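MERIER COMMUNITY KITCHEN OPENS ITS DOORS IN VURATCOMBE

VURATCOMBE, May 30, 2025 – After a long winter of planning, painting and a good deal of tea, Merier is delighted to announce that its second community kitchen is open to everyone in Vuratcombe and the neighbouring villages. The kitchen occupies the old Hutapea bakery on the corner of the market square, and it will offer low-cost evening cookery classes, a weekly shared lunch and a lending cupboard of pots, pans and baking tins that members can borrow for up to 2 weeks.

Those who know our first kitchen, in Bitadcombe, will have some idea of what to expect. It began with one borrowed stove and a very wobbly bench, and last year it served 3821 lunches to neighbours of all ages, many of whom came for the soup and stayed on for the company (and, it must be said, for the lemon slice!). Vuratcombe residents have been asking for something similar ever since, and we are so pleased to be able to say yes at last.

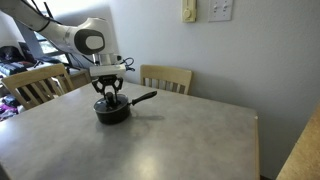

A small saucepan with a glass lid and a long black handle.

The opening program has 43 classes, running through to the end of March. Beginners can start with rice, eggs and a decent pot of porridge, while more confident cooks might like to try preserving, flatbreads or our popular series on making one chook go a long way. There are sessions for teenagers leaving home, for people newly cooking for one, and for anybody who has always been a bit frightened of pastry. All ingredients are supplied, and whatever is cooked on the night goes home with the people who cooked it.

The lending cupboard has been filled almost entirely by local households, who answered our call for good, usable cookware with enormous generosity. We would still love to hear from anyone with larger stockpots, colanders or cake tins to spare. Please bring them clean, with lids where possible, to the side entrance during opening hours.

A grant of $2000 from the Hutapea family trust paid for the new shelving and the first season's pantry goods, and we thank the family warmly for that, and for letting us keep the lovely old bakery sign above the door.
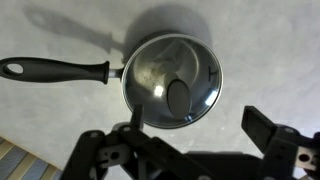 Do I need to be a member to come to a class?
Classes are open to everyone, though members pay a reduced fee and are the only ones who can borrow from the lending cupboard.

Bookings can be made at the front counter of either kitchen.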